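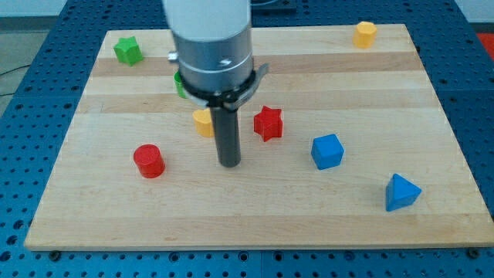 August 18, 2024

I came home from the open day at Farkovix with sore feet and a paper bag full of brochures, and I want to write it down now, before the details mix together in my head. The part I liked best was the small station near the end of the hall, where a robot arm was working over a light wooden board with colored blocks on it. There were a star, a cube, a triangle, a few round ones, all in green, yellow, red and blue, and under the board a blue table full of holes, like a very big cheese grater. I stood there much longer than I had planned. The finger of the robot is long and black with a rounded tip, and when it hangs just above the wood I find myself holding my breath, the same way as when the dentist comes near with his mirror.

Zahira Mandagi was explaining this station. She has worked at the company for a long time, I understood, and she speaks fast but clearly, so I could follow almost everything. The idea is that a person gives the arm a sentence in normal words, for example to bring the red star next to the blue cube, and the arm must find out by itself which thing is meant and how to move it. It pushes the blocks, it does not lift them. I asked why they don't let it lift, and she said that pushing looks easy for people but is hard for a machine — a star does not slide like a cube, it turns when you touch it on one point. I had never thought about this. At home I tried it on the kitchen table with a matchbox and a bottle cap, and she is right, the matchbox turns almost every time.

Each visitor could say one sentence. I was number 29 on the list and I waited maybe half an hour. While I waited I prepared my sentence in my head, and I changed it many times, because I was afraid of my pronunciation. In the end I said, "Push the green star to the yellow block, please." A boy behind me laughed at the please. The arm did not move at first, and I thought it was my accent, but Zahira said there was a second yellow block and I had not told it which one. So it was my sentence that was not complete! I said "the yellow block in the corner," and then it went. It needed three small pushes and one correction. I was proud, I don't know of what.

After that I walked to the other side, where Brundine was showing a machine that sorts screws. It was very fast and very loud and I stayed only a few minutes. Tarigan had the coffee stand, with a line out to the parking lot. I paid for a coffee and a roll with cheese and ate on the steps outside. The man next to me had come by bus, 52 minutes in one direction, only to see the welding, and the welding was canceled. He was quite calm about it. He gave me his ticket for the raffle, and I won nothing with it and nothing with mine.

I went back to the blocks one more time before closing. There was no line anymore. Zahira was letting a little girl choose the sentences, and the girl wanted every block in one big pile in the middle, again and again. The arm worked at it patiently, if I can use this word for a machine. One block it lost at the side of the board, and a young colleague picked it up from the floor and put it back.

I asked Zahira if there will be another open day. She said in November, probably, and by then they would like to have longer instructions, two or three steps in one sentence. She wrote the name of the software on the back of my brochure, Codier, with a note on where I can read more. I could not read the second line of her writing, so I must ask her by email.

Things to do tomorrow: write this email, return the umbrella to my sister, buy blister plasters. The new shoes were a mistake.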